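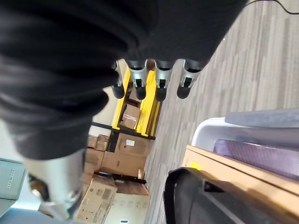 Most of February went on the store room. The racking came from Zudgate, second-hand, rated at 1000 kg per bay when new. I have derated it to 882 kg, which allows for one beam I had to straighten. We will never get near that with cardboard.

The rule for boxes is simple. Labels face the aisle, heavy ones go on the floor, and anything with two barcodes gets the old one struck through. Ginette Doucette wanted a spreadsheet as well. She has one now - 4 columns, no colours.
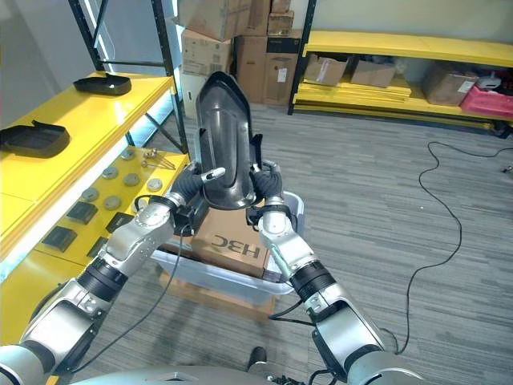
Murín, February

Moulded parts next. The dark curved shells have a raised rim and a recessed inner panel, and they mark each other if stacked, so they stand singly on the upper yellow shelf. Round metal discs, the small black blocks and the bolts and screws share the shelf below. I would prefer the fixings in a tray of their own and have asked Thandeka Jacobs to order one.

The translucent bin stays on the floor. It takes an H3C carton, and the lip makes it easy to drag out.

Still to do: shelf labels (Bollico, the 3000 roll, matt), a second light over the far bay, and a decision on the flat boxes. Tuulikki Mäkelä says keep them. I measured the gap behind the door and they fit, just, if the broom moves.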